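Packing line diary, September

Start 05:10. Both roller tracks clear, nothing left over from nights except a note in the log saying "check rail."
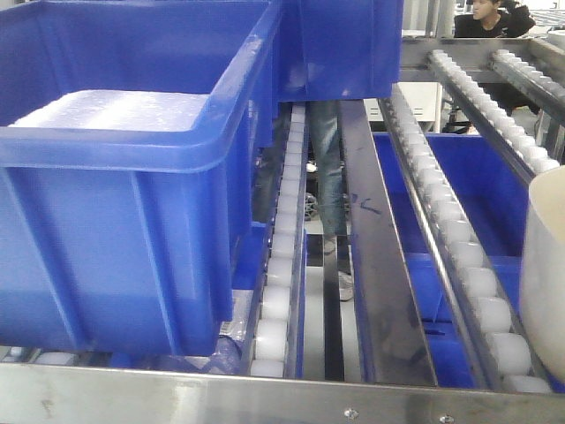
Checked the rail. It is tight at both ends and has some play in the middle bracket, maybe a millimeter. I put a wrench on it and wrote it down for Wilson Quintero, who keeps the list of brackets and likes to do them all in one go. He is waiting on a parts order from Zasis and will not touch the frame until it arrives.

First job was the blue bins. The standing instruction is that they go on the rollers with the ribs facing the front rail, so that a bin that drifts will slide along the ribs and not catch on its rim. The instruction does not say what to do when a bin rides up at one corner, and they do ride up, mainly at the near end where a bit of film or a bag gets under the base. The fix is to lift, clear, lower. Pushing harder makes it worse. I have watched three different people push harder this month.

Loose plastic is still the most common cause of a stop. I went back through the log during the first break and found 28 stops since the log was started, and more than half are put down to bags or film in the rollers. The rest are bins out of square, one broken roller pin, and two entries that only say "jam." I would like to know what jammed. I have asked people to write the track and the position, center or right, near end or far end. It takes ten seconds.

06:40. Bin weights. The scale reads to the nearest half pound and drifts after it has been on for an hour, so I zeroed it twice. Worked to the Pakutix sheet, which gives a fill line below the rim and a weight range. We have been filling by eye to the line and weighing afterward, and the two do not always agree. A bin leveled flat comes in heavier than one left heaped in the middle, even when both look full. I am going to propose that we level first, then weigh, then top up. Leveling with the flat of the scoop takes under a minute and the bin also sits better when it is moved.

07:30. Cleaned the divider plate on the spare section. Pen marks come off stainless with alcohol and a cloth if they are recent. Old ones need two or three passes and leave a dull patch. People use the plates as scratch paper for bin tallies and then no one can read the tally by the end of the shift, including the person who wrote it. There is a clipboard on a hook 5 feet away. I moved the hook closer.

Rollers next. Spun each one on the right track by hand from the far end down. Four were stiff. Two freed up with a wipe and a turn, the other two have worn ends and should be changed. We have 24 in the box, from the Fülöp order, and they are a hair longer than the originals. They fit if the rail is eased out slightly, which is probably how the middle bracket got its play in the first place. Will raise this with Wilson before anyone fits more of them.

Counter on the line read 3,602 at the break. I do not trust it, as it counts a bin twice when the bin rocks on its way past, but the figure goes in the log regardless.

10:15. Tried moving the bins at a slower rate for around half an hour to see whether the corners still lifted. They lifted less. Not a proper test -- the bins were also better leveled by then, so I changed two things at once. Repeat tomorrow with the fill done the old way.

Gloves: the Firness ones are fine for the rims but too slick on the base when lifting. Went back to the knitted pair. Left hand is sore across the palm from the rolled edge.

Swept under both tracks before handover. One bucket of plastic scrap, a pen, a roller cap that does not match anything we have. Cap is in the tray by the scale. Handed over 13:00, told the afternoon crew about the two worn rollers and marked them with tape.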